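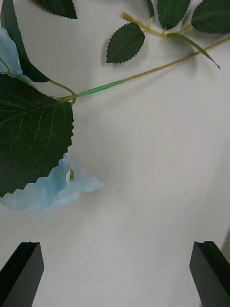

Itura trolley jack: a year of use under an old estate car

I bought the Itura low-entry trolley jack last August, a week after the old one finally gave up and let a Volvo sink gently on to its axle stands while I was inside making tea. I'd been nursing that thing for years, so I went out and got something better, and I'm so pleased I did that I've been boring people with it ever since.

First, what I use it for. I run an elderly estate that does the school run and the tip, plus a small coupé that sits very close to the ground and mostly does nothing. I change my own wheels twice a year, do brakes and oil, and have lately been working through the rear bushes on the estate one miserable evening at a time. So the jack comes out most weekends. It doesn't live in a workshop, it lives in a single garage in Biltcombe with a sloping, crumbly floor and a chest freezer in the corner, and I have to wheel everything round the freezer to get at the front of the car.

The nose is the reason I picked this one. My coupé has a front jacking point set a long way back, behind a plastic undertray, and with the old jack I had to drive up on to two bits of scaffold board before I could get anywhere near it. The Itura just goes under. It went under the first time I tried, with all four tyres on the floor, and I laughed out loud. The arm is long enough to reach the crossmember and still leave room to swing the handle — not full swings, but decent half ones — without clouting the bumper.

It's quick too. There's a double pump, so the saddle shoots up to meet the car in 3 strokes and then slows down once it takes the weight. I didn't think I'd care about this, having always thought of it as something for people in race pits, but when you're going from corner to corner swapping to winter tyres it makes a real difference to your back. I had the whole estate done in 60 minutes last time, torque wrench and all, and that included a hunt for the locking wheel nut key (glovebox, under the handbook, where I'd already looked twice).

Coming down is where cheap jacks scare me. You know the sort, nothing, nothing, nothing, bang. This one has a proper feel to it. You twist the handle a little and the car starts to settle, twist a bit more and it goes faster, and if you let go it stops. I can lower the estate on to stands so softly that the pads on top hardly squash. Lovely.

The rubber pad on the saddle is thick and has a groove across it. Mine has begun to split along one side, which I put down to the sill seam on the estate being bent and sharp from some earlier owner's efforts. A new pad cost me 11 pounds from Stevens, the motor factor on the ring road, and it dropped straight in. They had it on the shelf as well, and I can't say that about much else I've wanted for either car.

Now the grumbles. It's heavy. I'd call it a two-handed lift into the boot with a word of encouragement, and if you want something to carry about for punctures, buy something else. The front wheels are steel and they make a dreadful racket on concrete, enough that I won't drag it across the drive early on a Sunday. The handle comes in two parts held together by a spring button, and there's a bit of slop in the joint that I noticed on day one and stopped noticing by the end of the month. The foam sleeve on the handle slides about when your hands are oily. I wrapped the bottom of it in cloth tape and it's been fine.

The instructions are a single folded sheet and they skip over bleeding it, which you do need to do when it's new. Open the release valve, pump the handle up and down a dozen times or so with no load on it, close the valve and try again. Mine felt spongy out of the box and I nearly sent it back. After bleeding, solid. Check the oil after the first few months as well; mine wanted a small top-up and nothing since.

And please use stands. However good the jack is, it's for lifting and the stands are for holding. I use a pair of ratchet ones with locking pins, and I leave the jack just touching as well.

I took it along to the Moltholm spring meet, where it got passed round half the field and lifted an old Saab, a camper and somebody's horsebox, and it came home with a dent in the side plate and a lot of new friends. 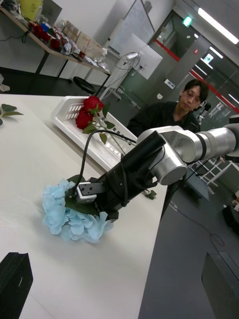

Anouk Dewulf: Glad you mentioned bleeding it! I've had the same jack since the winter and thought mine was faulty, it would lift the front of my Golf and then creep down over ten minutes. Did yours hold properly straight after? And does the pad from Stevens fit the older saddle, the one with the raised lip?

Yes, it held straight away, though if yours is creeping as opposed to just feeling soft I'd look at the release valve as well. Open it right up, give it a few pumps to flush any grit off the seat, then nip it shut. If it still sinks, send it back while it's under warranty. On the pad, mine has the lip and it fitted, but you have to push one side in first and lean on the other.

Liesbeth Meijer: Is it worth the extra over the standard height one? I've only got a normal hatchback.

Probably not, Liesbeth, if the car sits at normal height. The standard one has the same pump and the same lovely slow release and it's a fair bit lighter. I'd spend the difference on good stands. If you ever fancy something low and silly, though, get this one. My coupé has had more attention in the past year than in the 400 weeks before it, and the front discs are next.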